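Refinishing the grey cabinet, part 3

The top has had its final coat and I have now used it for a month of ordinary snacks and drinks, so these are my notes on how the finish is holding up.

The paint is Brelia matt in a grey they call Olden. I put on two thin coats with a foam roller, left 9 hours between them, and rubbed down lightly by hand before the second. The first coat dragged at the front edge, where I had sanded too far. Anyone copying this should stop at the old primer.

A matt surface hides dust well and shows knocks badly. Most of the wear is along the front, where things get slid on and off. I have not touched it up. The tin cost 49 pounds and I would like to keep what is left for the sides.

Crisps are the worst test. Grease from a handful of them leaves a dark spot that comes off with warm water and a drop of washing-up liquid, provided it is done the same evening. Cola rings wipe away with a dry cloth. I have avoided spray cleaners, as one of them left a shiny patch on my trial board. 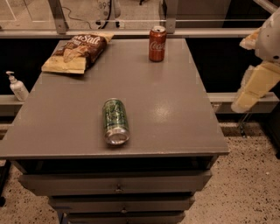 The drawers are next. The runners need wax and the bottom one still sticks in damp weather, so I shall plane the left side a little in April and paint it afterwards.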